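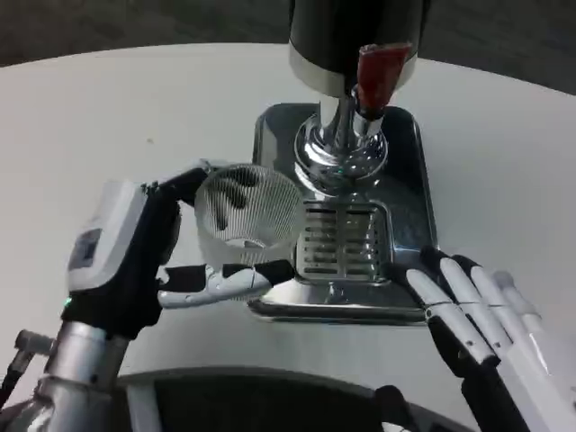
**Forkarham Museum of Food and Drink - Department of Learning and Family Programs**

# How Does a Drink Dispenser Work?

*For readers in grades 3 to 5*

Many people have filled a cup at a drink dispenser. You may have used one at a school lunch, at a hotel breakfast, or at a family party. A dispenser holds a large amount of a drink and lets it out a little at a time. This page explains its main parts and the science that makes them work.

## The tank

The tank is the part that stores the drink. Many tanks are shaped like a cylinder, the same shape as a soup can. A cylinder has no corners inside, so it is easy to wipe clean.

Some tanks are clear, and you can see how much drink is left. Others are dark or made of metal. With these, a person has to lift the lid to check.

## The tap and the lever

The tap is the small spout near the bottom of a dispenser. The dispenser at the top of this page has a tap with a shiny chrome finish and a red lever. A bright color makes a lever easy to find.

Inside a tap there is a *valve*. A valve is a kind of gate for liquids. When the valve is closed, it presses tightly against an opening and the drink stays in the tank. When you move the lever, the valve opens and the drink can leave. On some dispensers the lever is pushed down, and on others it is pulled forward. Many valves have a spring that closes them again when you let go.

A lever is one of the simple machines. It turns a small push from your finger into a stronger push on the valve. Seesaws and bottle openers are levers too.

## What makes the drink come out?

Most table dispensers have no pump. They use *gravity*, the force that pulls everything toward the ground. The drink in the tank is heavy, and its weight presses on the drink at the bottom. This pressing is called *pressure*. When the valve opens, pressure pushes the drink through the tap.

A full tank has more drink pressing down, so the cup fills quickly. When the tank is nearly empty, there is less pressure and the drink comes out slowly.

Air matters as well. As the drink leaves, air must come in to take its place. Many lids have a tiny hole for this purpose. If the hole is blocked, the drink may slow down or stop.

## The drip tray

Even a careful person may leave a few drops behind. The drip tray catches them. The tray in our picture is square, with rounded corners and a raised rim. Part of it is covered by a grate with rows of slots. Drops fall through slots like these and collect underneath, away from the bottom of the next cup.

The tray is made of stainless steel. This metal does not rust easily, and it can be washed many times. A drip tray should be emptied and cleaned every day that it is used.

## The cup

The plastic cup in the picture is clear and has fine ridges running up its sides. Ridges help to make a thin wall stiffer. You can test this with a sheet of paper. Stand the flat sheet on its edge and it will flop over. Fold it back and forth like a fan, and it will stand up.

## How to fill a cup well

1. Wash your hands.
2. Hold the cup upright under the tap.
3. Move the lever gently.
4. Let go before the drink reaches the rim - a few drops may still fall.
5. Wait for the last drops before you take the cup away.

Ask an adult for help with any dispenser that holds a hot drink.

## Words to know

- **Gravity:** the force that pulls things toward the ground
- **Pressure:** a push spread over an area
- **Valve:** a part that opens and closes to control a liquid or a gas

---

Text by Korkor Aryee. Reviewed by Zulema Henríquez, Department of Learning and Family Programs. Last updated 28/10/2020. Teachers may copy this page for use in class.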